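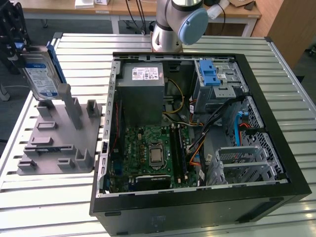

Soreck, November

The repair room is open again after the autumn break, and the first thing on the table was a desktop computer. We put the tower on its side and took the side panel off, so all the work can be done from above. If you plan to open your own computer at home this winter, please do it in the same way. A standing tower is easy to push over, and the small screws like to fall to the bottom, where they are hard to find.

Many readers of the Clunberg newsletter wrote to us that they are afraid of the cables. I understand this very well. When you look in for the first time you see yellow and black wires coming from the power supply, then a blue cable, an orange one, and a whole bundle of black ones going across to the drive cage. But the colors help you. The blue and the orange are SATA cables and they carry data for the drives. The yellow and black ones bring power. Before you pull out anything, make a photo with your phone or put a small piece of paper tape on each plug and write a number on it. It takes two minutes and it can save you the evening.

Some more advice from the repair room:

Switch off the computer, take the power cord out of the wall and wait a little. Then touch a bare metal part of the case before you touch the board.

Memory modules have a small clip at the end of the slot. Open the clip first, then lift the module straight up. In the computer on our table there are two of them, to the right of the processor, and this is a quite usual place.

Do not open the power supply itself. The gray box with the label stays closed, also when you are sure that the fault is inside. We replace it as a whole piece.

For dust we use a soft brush and short puffs of air. Please hold the fan blades with a finger while you blow. A vacuum cleaner from the household is not a good idea near the board.

Now the practical things. Repair evenings in Soreck begin at 6 p.m. and we can take 40 machines before the winter holidays. The list is kept at the Lepik desk, next to the entrance, and you can also put your name on it by telephone. Bring the computer and its power cord - the monitor and the keyboard can stay at home, we have enough of them. Please write on a paper what is wrong and when it started. "It is slow" is fine, but "it is slow after I open the mail" is better.

If you have old parts which you do not need, the Jindevis shelf takes memory, cables and drives. Please erase the drives first, or tell us at the desk and we will do it with you. We are still short of longer SATA cables and of small case screws, so look in your drawers.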